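Fridge and kitchen area check, Furnthorpe ground floor
6 min read

Monthly check for February, done on the Wednesday between the morning clean and lunch. Checked by Nazma Wickramasinghe, comments added by Zainab Adeyemi. Items marked OK need nothing further. Items marked ACTION have a name against them. Items marked WATCH stay on the list for next month.

The sheet covers the tall fridge, the desk beside it, the floor and the route to the sink. 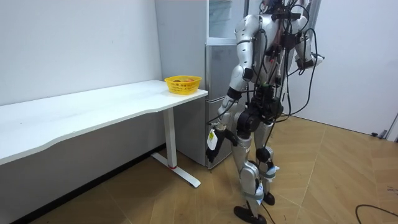
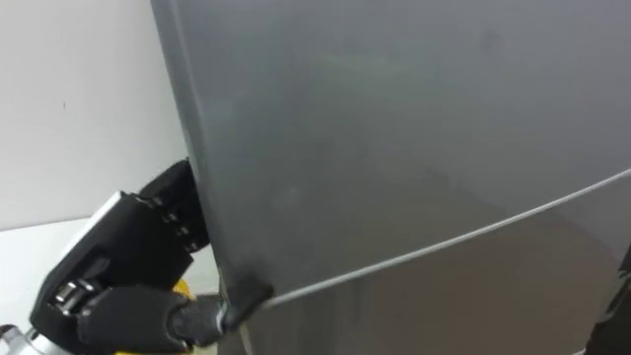 1. Position and stability

1.1 Fridge stands level, does not rock when pushed at shoulder height. OK.
Comment: Front left foot was wound down a turn last month and has held.

1.2 Gap behind for air. OK.
Comment: Measured at 33 mm at the narrowest point. The sheet asks for 25 or more. Please don't push the fridge back to gain floor space.

1.3 Nothing stored on top. OK.
Comment: The box of paper cups has gone to the store cupboard and should stay there.

1.4 Door opens fully without hitting the desk. WATCH.
Comment: It clears, but the desk has crept again. Tanko has put a pencil mark on the skirting. If the desk is past the mark, move it back before using the fridge. Two people to move it, drawers emptied first.

2. Door and seals

2.1 Door closes under its own weight from a hand's width open. OK.

2.2 Seal clean and soft, no splits. ACTION, Halima Garba.
Comment: Top and hinge side are fine. The bottom run has hardened in the corner on the opening side and a strip of paper pulls out with no resistance there. Everywhere else the paper holds. Wash with warm water and a drop of washing-up liquid, dry it, and repeat the paper test. If it still pulls out, order a new seal from Gileck. The part number is inside the front cover of the folder.

2.3 Door surface wiped, no sticky residue. OK.
Comment: Soft cloth only. The scouring side of the sponge takes the finish off and the scratches can't be polished out. Old tape marks come off with a little cooking oil on kitchen paper, then soapy water.

2.4 Door edges and corners free of sharp or lifted trim. OK.
Comment: Ran a gloved hand down both edges. Nothing caught.

2.5 Hinges quiet, screws tight. OK.
Comment: Lower hinge creaked in January. Tightened by Tanko, no creak now.

3. Temperature

3.1 Fridge thermometer present and readable. OK.
Comment: Middle shelf, towards the back. It had been moved into the door again, where it reads warm. Moved back.

3.2 Reading between 1 and 5 degrees. OK.
Comment: 4 degrees at 9.40, before anyone had opened the door much.

3.3 Daily readings filled in on the log. ACTION, everyone.
Comment: 19 readings for the month and there should be more. Most of the missing ones are Fridays. Whoever is first in takes the reading. If it is above 5, leave the door shut for half an hour, read it again and write down both figures. If it is above 8 both times, tell Zainab and don't eat anything from it until she has looked.

4. Inside

4.1 Shelves clean. OK.
Comment: All shelves out and washed. The glass one must come up to room temperature before it goes in hot water.

4.2 Food labelled with name and date. ACTION, Morenike Odukoya.
Comment: 13 items had no label and 2 had a name but no date. Morenike is putting a roll of labels and a pen in the top drawer of the desk. From next month unlabelled food goes out at the check and we will not be ringing round first. Milk counts as food.

4.3 Raw food on the bottom shelf only, covered. OK.
Comment: None present.

4.4 Drain hole at the back clear. ACTION, done on the day.
Comment: Partly blocked, with a little water lying under the salad drawer. Cleared with the plastic rod supplied. The rod lives in the folder pocket. Please put it back there.

4.5 Interior light works and goes off when the door closes. OK.

5. Electrical

5.1 Plug and socket undamaged, no browning, not warm. OK.

5.2 Fridge has its own wall socket, no extension lead. OK.
Comment: The kettle and the Dinu coffee machine share the other double socket by the sink. Leave it that way.

5.3 Test label on the plug in date. WATCH.
Comment: In date, but it runs out before the spring check. Nazma to add the fridge to the Flemach visit along with the kettle and the microwave.

6. Floor and walkway

6.1 Floor in front of the fridge clean and dry. OK.
Comment: Spills to be wiped straight away, as the wood marks if water is left on it. Mop well wrung out, no steam cleaner.

6.2 Boards sound, none lifting. WATCH.
Comment: One board near the fridge foot moves very slightly underfoot. No gap and no raised edge. Same as last month. Tanko to look again when the fridge is next pulled out.

6.3 Cables kept off the floor where people walk to and from the sink. WATCH.
Comment: Anything that has to cross the walkway goes under the rubber cover strip, for however short a time. The strip is in the store cupboard on the left-hand hook. Anybody carrying hot drinks should go the long way round the desk.

6.4 Bags and coats not left beside the desk. ACTION, everyone.
Comment: Two rucksacks on the day of the check. There are pegs in the corridor.

7. Desk

7.1 Desk stable, no wobble. OK.

7.2 Top wiped and not used for preparing food. WATCH.
Comment: Crumbs again. The desk is for paperwork and for setting things down while you have the fridge open. Sandwiches are made on the worktop by the sink, which gets the food-safe spray. The desk doesn't.

7.3 Drawers close fully. OK.
Comment: Bottom drawer sticks if the folder is put in sideways.

8. Cleaning products

8.1 Stored away from food, lids on. OK.

8.2 Spray bottles labelled. ACTION, Halima Garba.
Comment: One plain bottle with a blue liquid in it, no label. Contents to be thrown away and the bottle rinsed. Don't guess and write something on it.

Carried over from last month

Spare shelf clip: arrived, fitted, closed.
Odour from salad drawer: gone after cleaning, closed.
Replacement folder: still waiting. The old one is held with a bulldog clip for now.

Actions are to be finished before the next check. Initial the sheet in the folder when yours is done, and write the date next to your initials, as three of last month's had initials only. Nazma is away for the next check, so Morenike will be doing it with Tanko. Questions about the seal go to Halima, anything else to Zainab.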